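October 2022, notebook, bench side

Okay, picking this up again after far too long. Last real entry was in March, when I was still convinced the dye was the problem. (I was so sure! There are pages of it.) Quick catch-up for Yuto and for me, and then what I did this week.

We're trying to get a steady madder red on wool without the brown cast that shows up in the second and third baths. The Kobori roots give a lovely first bath and then go muddy. The Gullell roots start duller but hold on longer. I'd been blaming the roots, the grind, the age of the sack, all of it. Yuto Noguchi asked me what the water was doing and I kind of waved him off. Sorry Yuto.

So, water. I ran the same skeins in tap and in the stuff from the rain barrel, same pot, same alum, same 90 minutes. Tap came out way more orange-red and the rain barrel one looked like old brick. I like old brick, but it isn't what Ernora ordered. Added a pinch of chalk to the rain water and ran it again and it moved a good bit toward the tap color. Not all the way. I have to weigh the chalk next time, "a pinch" is useless and I know it.

Temperature is the other thing. The thermometer on the big pot reads 2 degrees high against the new one, so every note I made before summer is off by that much. Going back to fix them is going to be a chore and I may just write it in big letters on the inside cover.

Grinding: the coffee mill is fine for small lots but it heats up if I run it too long. Short bursts. Clean it right after, the dust cakes on like you wouldn't believe.

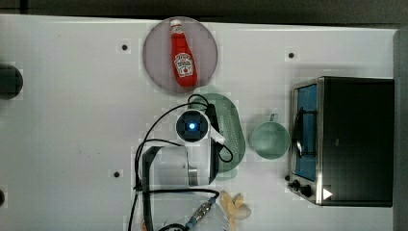
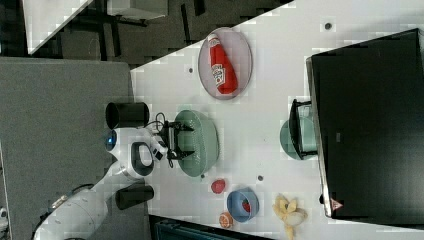 Ketchup on a plate, green thing with holes next to it.

Anyway, straining. I've been pouring the spent bath through muslin and it clogs halfway every single time, and then I stand there squeezing it like a fool with pink hands. Want to try letting the roots sit in a loose bag from the start, the way Itine does theirs, and skip the pouring. Worry is that the color won't get out of the bag evenly. One skein test first, not the good yarn.

Stock: alum is fine, chalk is fine, cream of tartar nearly gone. There's 3000 g of the Gullell root left and I'd like to use that up before opening anything new.

Yuto, the swatches are clipped to the string over the sink. Please don't move them until I've seen them in morning light. The one with the blue thread is the chalk one, I think. Check the tag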